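Luvstead to host reunion evening for university friends

Luvstead, 17 February 2024. The Palumbo Alumni Circle will hold its next reunion at the Nilero pub in June, the Circle announced today. Former students of all years are welcome, with or without a guest. 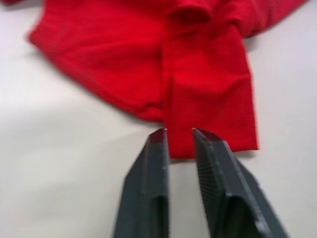
Red fabric on a white table.

The evening opens with a shared supper, followed by live music from 17 local players. Marcelino Camargo will give a short welcome.

"Many of us have not met since our final exams," said Ivone Pimentel, chair of the Circle. "We look forward to a long evening of talk."
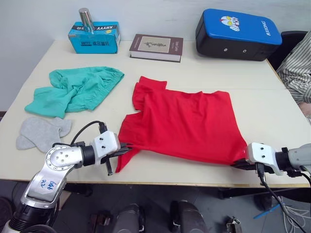
Tickets include supper and one drink. Each member may reserve two places through Lertchai Intarasuk at the Circle's office.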